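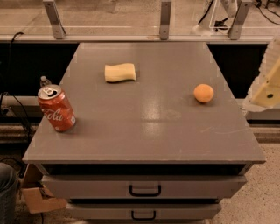
Photo: Santosh Grewal / Mutevport

Ticket: sponge keeps dropping out of the object list
Opened by: Santosh Grewal
Component: perception, table scene
Status: open, workaround in place
Date: 27 Aug 2025

Hi Triin, me again, sorry! Picking up from where we left it in chat. Since I moved us to the new Bamo build the planner only gets two objects off the tabletop when it should get three. The can and the orange come through every time. The sponge is there for a moment after start-up and then vanishes from the list, and the pick task sits waiting for it until it times out.

What I've tried so far, in order:

Restarted the perception node. Same thing.

Rolled back the segmentation model to the one we had in February. Same thing, which rather annoyed me as I'd been blaming the model all morning.

Turned on the debug overlay and had a proper look. The mask on the sponge is fine – nice clean rectangle with the wavy ends and everything. So it is being seen, and something further down is throwing it away.

Logged the depth points inside each mask. This is where it got interesting. The can stands well clear of the table plane and the orange does too, but the sponge is lying flat and most of its points end up within the plane tolerance. The filter then decides it's a bit of table. There's also that pale patch of reflected light near the middle of the surface, and I suspect the depth is poor there and drags the plane fit upwards, though I haven't proved that bit yet.

Checked the config and found the tolerance had gone back to the default. Our old value lived in the Wyss overrides file, and the new build doesn't load that file unless you pass it by name. No warning, it just carries on without it. I do think we should make it shout.

Workaround: pass the overrides file on the command line. I ran the detector 90 times with the table as in the photo and the sponge stayed in the list for all of them.

Still odd, and I'd like your eyes on it: a fourth object pops up now and then at the back left, behind the can. It's the top of the clear bottle, which pokes up past the table edge. The planner treats it as something on the table and shifts its approach to the can to keep clear of it. Harmless today, but I don't love it. Could we clip to the tabletop outline before clustering, or would that break the drawer task? I can't remember who relies on those points.

Reply from Triin Liepiņa:
Clipping is fine, the drawer task reads its handles from a separate crop. Do it before clustering, and leave a small margin at the front edge or you'll lose bits of the can. Agree about the missing file, I'll make it a hard error. Can you attach the plane fit with the lights off?

Santosh Grewal:
Brilliant, thank you! Clip is on my branch, margin set to 3 cm for now. Lights-off log to follow once Vekico have finished with the room.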